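Stellon open day, Kurnstead: surface marking and layout

The Stellon building at Kurnstead opens to outside visitors one afternoon in August. I went mainly for the marking and layout section, which takes up the north end of the ground floor. The printed program gave it one paragraph, between the adhesives store and the cafeteria. I had 38 minutes there before the group moved on, plus a short return at the end of the day.

Getting in: the visitor entrance is on the Ferreira side of the site, through the second gate. The first gate is for deliveries and has no turning space. Sign-in took longer than it should have, with one printer making badges for 172 registered visitors. Closed shoes are required and checked. Bags go in a locker that takes a coin and does not return it.

Our guide was Thiện Chu, who has charge of layout in the area they call Forkasard. The name is on the door and in the program, and it covers three bays and a small cutting room. He kept his introduction to five minutes and then let people look.

The subject was blue tape. Stellon uses it for temporary division of flat surfaces, where a painted line would be too permanent and chalk would not last the week. A line is snapped or measured first, the tape is laid to one side of it, and the guide mark is wiped off. Chu asks his people to state which edge of the tape is the reference edge. On a grid of any size, mixing the left and right edges puts a full tape width of error into a cell, and the error is hard to find afterward.

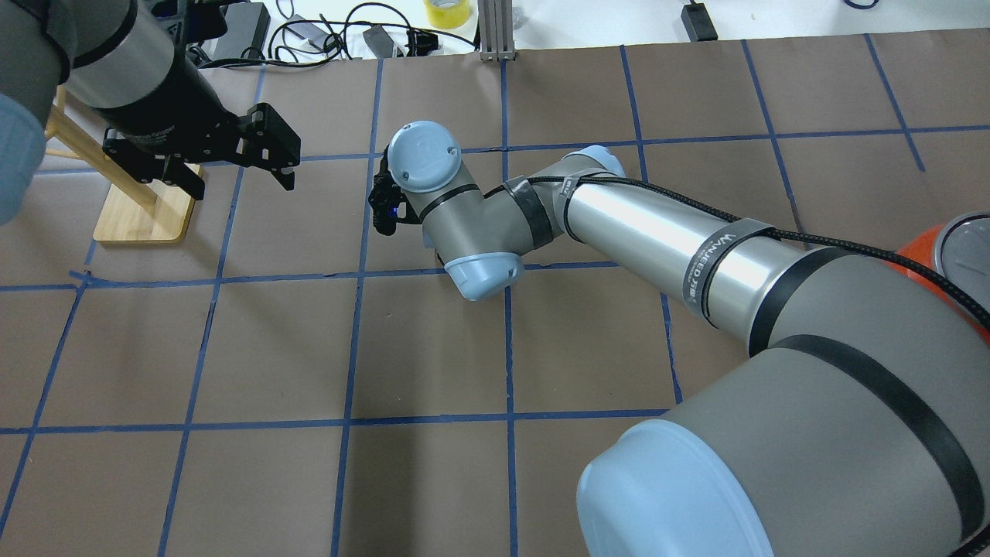 Page last changed: August

The grid that held most of the group's attention has three crosswise lines and seven running the other way, in blue on a brownish-taupe surface. One of the seven is short and stops in the open. On the middle crosswise line there is a small overlapping tape end near the outermost line on the left. I have seen overlaps like it in every shop I have visited. They matter only if someone measures from them, as the doubled edge is rarely in line with either piece.

The surface has small dark specks and scuffs. I asked whether specks affect adhesion. Chu's view is that a speck you can see is a smaller problem than a film you cannot, and that hand grease accounts for most early lifting. The procedure on the wall of the cutting room calls for a dry wipe, a damp wipe, a second dry wipe and a wait. The length of the wait had been crossed out twice and rewritten in pen.

Some notes on method, in the order they were given:

Lay the long lines first, all of them, from the same end.

Unroll no more than an arm's length ahead of the hand. Tape pulled tight over a long run shortens again after it is down, and the ends creep.

Press from the middle of each length outward with a block. A thumb leaves ridges.

Tear against a straightedge. A hand-torn end gives a ragged finish that catches on sleeves and shoes.

At crossings, the crosswise tape goes on top throughout. If a long line has to be replaced later, the crosswise pieces over it are cut at both edges and patched.

The last point led to a disagreement. A visitor from a flooring contractor said he would never lap tape at a crossing and would butt all four ends. Chu answered that butted ends mean four times as many places for a corner to lift, and that in his area a double thickness at the crossing does no harm. The contractor works on surfaces that are later coated, so both of them may be right for their own purposes. No measurements were offered on either side.

I was more interested in tolerance. The grids at Forkasard are described in the program as "reference divisions," which suggests squareness. Chu said he does not specify squareness unless it is requested. What he records is the position of each crossing, measured from one fixed corner, and the cell shapes follow from that. A skewed grid with known crossings is usable. A neat-looking grid with no record has to be measured again every time. I agree with this, and would have liked to see a sample record sheet, but they are kept on a terminal we were not shown.

We moved on to wear. Tape on a horizontal surface fails in a fairly regular sequence - edges chip, a free end rises, the rise collects dust, and after that the end no longer goes down again however hard it is pressed. Once a length has folded onto its own adhesive it cannot be recovered. The rule in the area is to cut back to sound tape and relay, with the patch overlapping the old piece in the same direction as the original run.
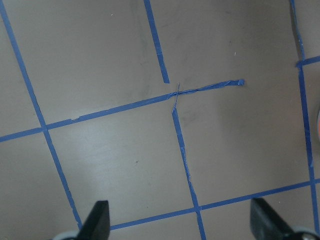 Blue tape on taupe-gray: the crosswise line is wrinkled toward its right end and finishes in a small rolled blob.

For anyone who inspects floors or benches, there is a good deal to note in that small area. The crosswise line is chipped near the left. Further along it crumples and narrows to a twisted ribbon, and it meets no other line at the right. There is also a gap of bare surface between it and the short strip above, with a thin torn sliver lying across the line at the break. Under the site rule, I would mark that line for cutting back to the left of the first wrinkle. The long diagonal strip at the left is fairly straight and even in width, with slightly ragged edges lower down, and I would leave it until the next round.

Removal got less time than it deserved. The recommended pull is slow, low and back over the tape, with the roll end lifted first. Stellon buys its tape in cartons and writes the opening month on the core of each roll. Rolls over a year old are moved to a bin for packing use. I looked in the bin and it was nearly full, which may say something about ordering quantities.

The remainder of the tour was of less interest to me. The adhesives store holds 400 product lines on racks, sorted by cure type, and is kept cool enough that several people waited outside. The cafeteria closes at 3:30.

Practical points for next year: bring a tape measure, as there are none to borrow. Ask at sign-in for the later of the two tours, which had fewer people in it and more time in the cutting room. Photographs are allowed in the Forkasard bays and in the corridor but not in the store. The handout on surface preparation had run out by the time our group got to it; the desk took addresses and said copies would be mailed. Mine has not come yet.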